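Clustier Perimeter Beam Set

The Clustier is an active infrared beam set for fence lines, loading yards and storage compounds. Each set consists of one transmitter column and one receiver column, both supplied with ground plates and anchor bolts. Maximum outdoor range is 269 feet. Longer runs are covered by placing sets end to end with a short overlap at each joint.

Each column carries three beams. An alarm is raised only when two adjacent beams are broken together, which cuts down on triggers from birds and blown litter. Interruption time is set by a rotary switch inside the receiver housing, with 11 positions. Slow settings suit yards where leaves collect; fast settings suit open ground where a person could cross at a run.
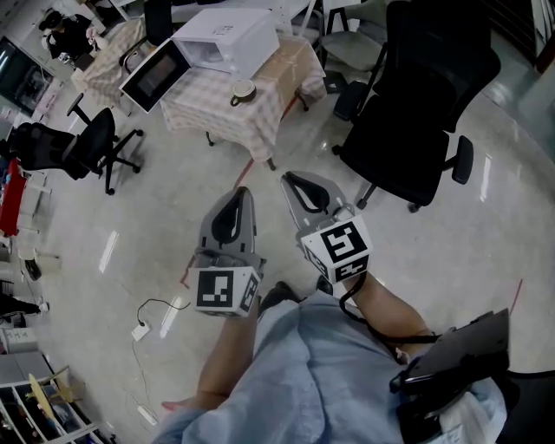 Alignment is done with the sight on each optical block and then checked against the signal meter on the receiver. A reading of 87 or higher is required before the cover is closed. Columns must stand on firm ground – gravel alone is not acceptable – and vegetation should be kept clear of the beam path.

The alarm output is a dry relay contact and connects to any standard panel, including the Huvby range. Tamper contacts are wired separately. Heaters are fitted in both columns and draw from their own supply, so the cable should be sized for the heater load.

Installation sheets were revised in March by Pantelis Kalogeropoulos. Sets bought before the revision use the same terminals and need no change. For site surveys, contact Casimiro Vidal at Wickramasinghe.

Last updated: April 2019

3 shares | 0 comments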